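September 7, 2021
By the Grallby shop desk

Ylva Öberg has been cutting car keys in Grallby since her kids were small, and she still lights up when somebody brings in a stubborn ignition. "People apologize for the state of the key," she told me over coffee. "I say, oh, I've seen worse, sit down!"
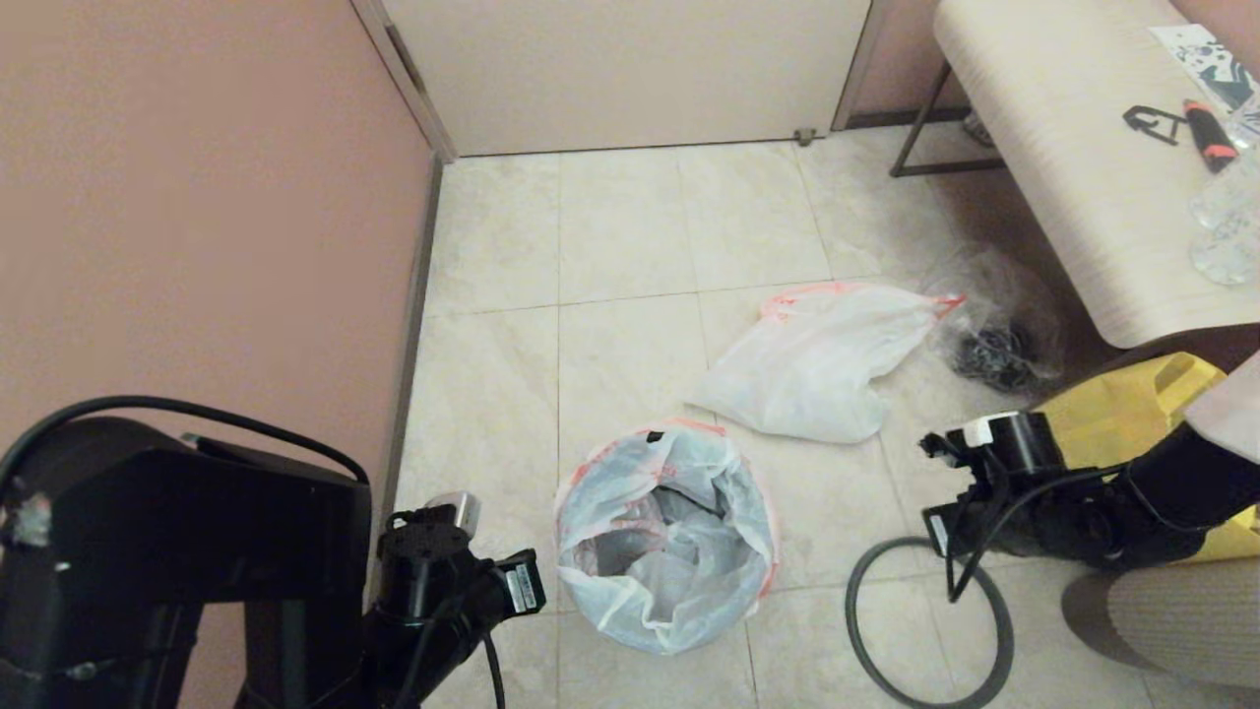
Worn keys are most of her July trade, and she'd rather cut from the factory code than copy a tired blade. "A copy of a bad key is a bad key," she says. She cleans up as she goes, too, with a white trash bag standing open on the floor, and a van key takes her 2 tries at most.

"Bring your registration," she added, walking me out, "and bring the old key, even if it's in 3 pieces."

We use cookies to improve your visit. Accept | Settings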